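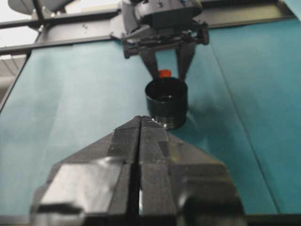
I spent Thursday evening clearing off my work table, which I had been putting off since November. It isn't a big table, but it had turned into the place where everything in the house got set down and left. I found two tape measures, a bag of hinges, the manual for a dishwasher we no longer own, and a coffee can of odds and ends that I have now moved between three houses.

The top is teal. I get asked about that more than anything else on this blog. It was the color left over from the hallway cabinet, and I had enough for two coats. I figured I would repaint it later in gray or white, and then I got used to it. Small parts show up well against it, especially screws and anything orange or red. Black things are easy to find too, as long as the lamp is on.

The real job was the little stuff. For years I kept it in a plastic drawer unit from Stulo, the kind with a lot of tiny clear drawers. I never liked it. The drawers stuck, and when one finally came loose it came all the way out and I was on the floor picking up washers. I gave it to Trefor Howells, who wanted it for fishing tackle and seems happy with it.

Now I use cups. They are plain, round and open at the top, and I can tip one out on the table, take what I need and sweep the rest back in. I bought 6 to start with and that has been enough so far. One has picture hooks, one has wood screws, one has fuses. The others change depending on what I'm working on. I tried labels on the sides but stopped, as I just look in the top anyway.

A black cup is not the best choice if you want to see what is at the bottom. Anything shiny will catch the light a little, but a dark rubber washer disappears. If I were buying them again I would get white ones for the dark parts and keep the black ones for the screws.

The rule I'm trying to follow is that the table gets cleared before I go to bed. Whatever is loose goes in a cup, and the cups go on the shelf. It takes a few minutes. Last week I skipped two nights in a row and by the weekend I couldn't find the small screwdriver, which was under a seed catalog.

I still have the coffee can to sort. I poured half of it out and found drapery rings, a key, several bolts with no nuts and a lot of sand. The key doesn't fit anything here. I put it back in the can for now and will do the other half when I have another free evening. The shelf above the table also needs a second bracket on the left side before I put any more weight on it.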